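Stolturar Folding Work Table, White

Posted 12th June by Yanling Lei
13 shares | 10 comments

The Stolturar is a folding table for home offices, craft rooms and classrooms that need the floor back at the end of the day. It stands at standard desk height and seats two people side by side. The top is white with a matte finish, and the legs lock with a push button at each corner.

We changed the leg lock in April. The old latch was stiff and several customers wrote in about it. Tables bought before then can be fitted with the new lock, and the kit is free if you have your order number. Otis Wojcik in our parts department handles these requests.

The top wipes clean with a damp cloth and dish soap. Marker and coffee come off if you get to them the same day. Do not use scouring pads – they leave shiny patches that can't be buffed out.

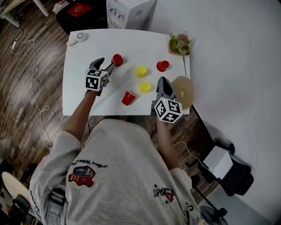
Sizes and price

The regular size is $179 and the long size is $307. Both fold flat and come with a carry strap. The long size has a center leg and weighs more, so plan on two people to move it. Leg extenders are sold separately and fit either size.

Delivery and returns

Tables ship from our Teteck warehouse in one carton, with the legs already attached. Check the corners before you sign for it. If one is dented, note it on the slip and send us a picture within 10 days. Returns need the original carton – we can't accept a table wrapped in blankets.

Replacement feet are listed under Parts.

Contact: Zyanya Huerta, Customer Orders
© Cukance Furniture. All rights reserved.
Back to top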